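Drondport Toy Library — progress report to the Sperling Fund
Covering the period from June to Oct 17, 2022
Prepared by Wenjie Dai

Dear Volker Lindemann,

Your letter asked for a plain account of where the money has gone, what has been done with it and what is still outstanding. I've kept to that order except where the facts wouldn't let me.

The room

When we last wrote, the back room at Tromau Street held a photocopier, a collapsed marquee and most of the soft toys donated to Drondport over a generation. The photocopier went first. The marquee was claimed by the cricket club, who maintain that it was theirs all along, and I was in no mood to argue. The toys are a longer story and take up most of this report, as they took up most of the room.

We spent $928 of the grant on fitting out. That covered shelving along the window wall, lidded tubs, a clothes airer that folds in a way the instructions don't mention, and labels. The budget line was $1000, so we are under it, and I would like that noted before you get to the section on lighting.

We bought no tables. The light-coloured one with the rounded corners came out of the old office. It has a cable hole near one edge, left over from its career in administration, and small plastic animals go down it. It's scratched on top but steady, and it's a good height for working at sitting down. We've put it on the grey carpet and it has become the sorting table, mostly by virtue of being the only clear surface.

Sorting and cleaning

Every soft toy that comes in, whether as a new donation or a return, now goes across that table. The process is written on a card on the wall and runs as follows. The toy is looked over for loose eyes, split seams and anything that has been fed to it. It is wiped with a cloth. If it fails the wipe it goes in the wash tub, and if it fails the seam check it goes in the mending tub. If it passes both it gets a tag and a shelf.

We had a different process in June, which involved four coloured stickers and a logbook. It was very thorough. It produced a lovely logbook and very few clean toys, and we gave it up after a fortnight.

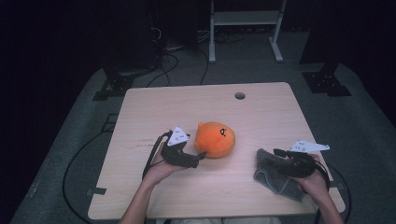 The round toys turn out to be the hardest to look after. A bear has arms and legs to hold it by and will sit where it's put. A ball with a face rolls, and has to be turned over and over to find the seam, which is generally underneath whichever side you've just finished. We now keep a folded towel in the tub with them so they have something to sit on while they're being mended. Flat cloths and comforters are kept apart from the cleaning cloths, after an unfortunate week in which a family borrowed one of ours. They were very nice about it. They said the baby preferred it.

Mending has fallen behind. There are 21 toys in the mending tub as I write, most of them waiting on nothing more than a few stitches and a person willing to do them. I am a person, but I've been told my stitches frighten the children. We have asked the sewing group at Mindeck whether they would take a tub a month, and they have said yes in principle, a phrase I have learned to treat with care.

Lending

The shelves opened to families in the winter and the borrowing has been steady. Soft toys go out faster than puzzles and come back slower. We've stopped charging for lateness on anything with a face, as the conversations at the desk were getting difficult — it is hard to ask a three-year-old for a pig when she is holding the pig and has named it.

Two toys have been formally transferred to the children who had them. I've listed these as "retired" in the register. You may see them as losses if your forms require it.

Puzzles, games and wooden sets are all on the shelves and complete, or marked with what is missing. I had hoped to write "complete" and leave it there.

What has not gone well

The lighting. The room is dim, and was always dim, and I wrote in our application that we would deal with this by autumn. We've had 2 quotes. The first was for more than the whole grant. The second electrician looked at the ceiling for a long time, asked how old the building was, and has not been in touch. In the meantime the fine work is done close to the window wall or left for brighter days, and anything dark-coloured gets checked twice. A lost stitch on a navy blue whale is not something you find at four in the afternoon.

The airer is also too small. I chose it myself from a picture.

Money remaining

The $72 left on the fitting-out line has not been spent. With your agreement we would like to put it towards two desk lamps and an extension lead for the sorting table, as a stopgap until the ceiling is sorted out. The cable hole might then see some cables again.

Next period

We plan to clear the mending tub, get a firm answer out of Mindeck, obtain a lighting quote from somebody who will return a phone call, and open for a second morning each week if we can staff it. We'd also like to stop accepting soft toys for a while. A notice saying so has been on the door since spring, and donors have been leaving the bags neatly underneath it.

Receipts for the shelving, tubs, airer and labels are attached. The one for the labels has been through the wash.

Yours sincerely,
Wenjie Dai
Drondport Toy Library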